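Short cycling on a 20/40 switch, new pressure tank
Wells and Pumps > Pressure systems

kmacbrayne
Well is 294 feet, submersible pump, 20 gallon Usora bladder tank, Gretura switch set to 20/40. Tank was replaced in October. Pump now kicks on every time someone rinses a plate. The old tank did this right before it failed, so I assumed a bad bladder, but no water comes out of the air valve when I press the pin. Do I return the tank or look elsewhere?

stillwater_jv
What is the precharge? Read it with the pump off and a faucet open until the system is empty. If you read it with water in the tank you are just reading system pressure.

kmacbrayne
I read it with the system up. 38 psi.

stillwater_jv
Then you don't know it yet. Drain and read again. For a 20 psi cut-in you want 18.

sutrisno_k
Before anyone touches the air, look at the switch. The nipple under it plugs with iron and the switch reacts late, then bounces. I have pulled nipples you couldn't push a paper clip through. Precharge gets blamed for everything on this board.

stillwater_jv
It gets blamed because it is usually wrong out of the box. Many tanks ship set for 30/50. On a 20/40 system that leaves the tank empty well before the switch closes, and the flow drops to a trickle just before the pump starts. Does yours?

kmacbrayne
Yes, it does drop off. Drained it this morning and got 28 psi. Let it down to 18 and the cycling is much better, though still more often than I expected.

sutrisno_k
So it was the air. Fine. I would still pull the nipple. And a 20 gallon tank does not hold 20 gallons of water. Correctly charged at 20/40 you get just under seven between cycles.

gill_m
Disagree with leaving it there. A bigger tank is cheaper than pulling a pump from that depth. Every start heats the motor windings, and 1,000 unnecessary starts come quicker than people think in a house with kids. Ours went to a Skalus tank twice the size and I would not go back.

stillwater_jv
Size the tank to the pump, not to the kids. You want at least a minute of run time per cycle. Keir – what does the pump deliver in gallons per minute?

kmacbrayne
Five, per the label on the control box. So at seven gallons I am over a minute already. I'll keep this tank, clean the nipple on Saturday, and check the precharge again in a month.
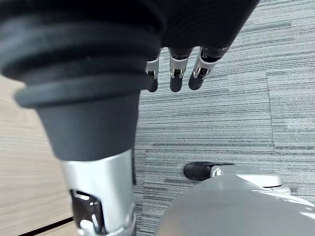 Gauge will stay on the tee until then, and I'll post the reading whichever way it goes.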